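Project Givia: Why Our Laundry Robot Kept Stopping With Its Hand in the Washer
Final report, spring project course
Submitted 2022-07-09

What I was trying to do

The plan I handed in at the start of the semester was pretty modest, or so I thought. Take one robot arm with a gripper, park it in front of a front-loading washer, and get it to pull the clothes out one piece at a time. No folding, no sorting, no carrying baskets up the stairs. Just unloading! I called the project Givia and gave myself until the end of May to have it working.

It does work, most of the time. But the more interesting part of the semester was a fault that ate up weeks of it, so that's what most of this report is about.

The fault

During an ordinary test the arm went into the drum, closed on a T-shirt, started to back out and then just locked up. Protective stop, brakes on, arm stuck halfway through the door opening. I figured I had bumped the table or something, reset it and carried on. A few runs later it happened again, and then again, and by the end of that afternoon I was resetting it more than I was testing it.

The message on the controller said the force limit at the wrist had been exceeded. Fair enough, except that on the screen the arm was in free air every time. My planner, Slaoui (I wrote it on top of the lab's motion library, and yes, I regret the name), had a nice clean model of the washer with a round hole in it, and the arm went in and out of that hole with space to spare.

So I started logging everything. Over the whole test period I have 222 unloading attempts on file, and 89 of those ended in a protective stop. That's an awful number. You can't hand somebody a robot that quits on them that often, and you really can't hand it over when the way to free it is to reach in next to it and tug on the laundry, which I'm embarrassed to say I did a couple of times before my instructor saw me and put an end to it. 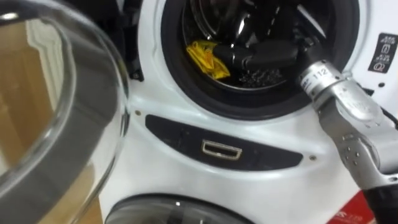

My first theory was the cloth. Wet things are heavy, they wrap around each other, and a sleeve caught under the rest of the pile can pull surprisingly hard. I ran a batch with dry clothes only, and the stops went down a bit, but they didn't go away. My second theory was the force sensor drifting as it warmed up. I spent nearly 13 hours on that one and the sensor was fine – I'd like those hours back.

What finally gave it away was plotting where the wrist was at each stop. Almost all of the points sat in one small patch low on the rim of the opening, right where the rubber gasket is. When I built my washer model I had measured the opening at the hard plastic ring and left the gasket out completely. The rubber sticks in farther than the plastic does, it's soft, and it's grippy. When the arm came out at a low angle with something in its fingers, the wrist rubbed along the rubber, the rubber folded over and grabbed, and the force climbed until the controller had had enough.

So the safety system was doing its job the whole time. I had been thinking of the stops as the problem, and I even raised the force limit for one day to make them go away (please don't do that). With the higher limit the arm pulled the gasket partway out of its groove before it stopped. I put the limit back that evening and wrote it up in the incident log.

What I changed

The gasket is now in the model as a solid ring with a margin on the inside. Slaoui has to lift the wrist before it's allowed to move backward. I also split the response to force into two levels, so a light rub makes the arm pause, open its fingers and try a different angle, and a hard push still stops everything. Nobody reaches into the drum unless the arm is powered down, and that rule is taped to the lab door in big letters.

In the last set of runs with the new version I got 4 stops. Three were clothes tangled together, and one I can't explain. The log shows a short force spike with the arm well inside the drum, nowhere near the gasket, and I haven't been able to make it happen again.

Still open

The margin makes the usable opening smaller, so pieces lying far forward against the lip are hard to get at now, and socks are the worst. I'd also like to try this on a different washer, because all my gasket measurements are from the one we have and I typed them in by hand. The code and the full logs are in the course folder under Givia, and the version with the raised limit has been taken out so it can't be run by mistake.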